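Last updated: Friday, 16:10

Gollasix moves Trultley packing staff on to demonstration work

Gollasix has changed the job description of the people who pack wooden goods at its Trultley site. Under the new terms, packers spend part of each shift recording handling tasks with hand-held grippers, and the recordings are used to set up the packing arms due on the line in December.

The system is supplied by Vullus. A packer holds one gripper in each hand and works through a task at a table at normal speed. Each take is checked the same day and either kept or rejected. The first set, covering compartment boxes with hinged glazed lids and plain wooden blocks, ran to 1,248 takes, of which 173 were rejected, mostly for dropped parts or a gripper closing too early.

Lertchai Khunthong, shift lead at Trultley, said the table work is slower than packing and tires different muscles. "Your wrists do less turning and your forearms do more holding. We cut the sessions from an hour to 40 minutes after the first fortnight." Table time is paid at the line rate plus a skills supplement.

Hand packing of lidded boxes will stop on one of the two lines when the arms start. Staff on that line will load trays, clear faults and record new tasks when a product changes. Gollasix said no posts will go at the site this year. The staff side has asked for the same undertaking in writing for next year and for a limit on table time per shift.

Ouazzani, the firm that maintains the line, will train four packers to reset the arms after a stop. Pad changes on the grippers stay with the packers.

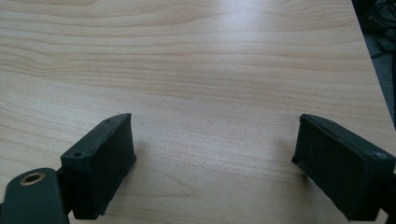
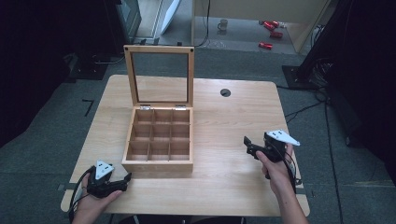 Table work with a gripper in each hand and a nine-compartment box. 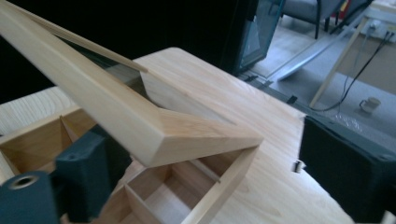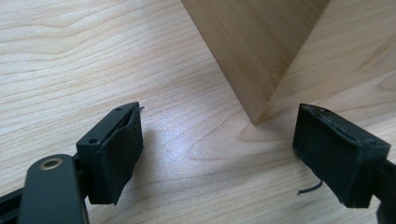
Will packers have to take a turn at the recording table?
Table work is voluntary until the arms start. After that it forms part of the job on the converted line, and staff who prefer to stay on hand packing can ask to move to the other one.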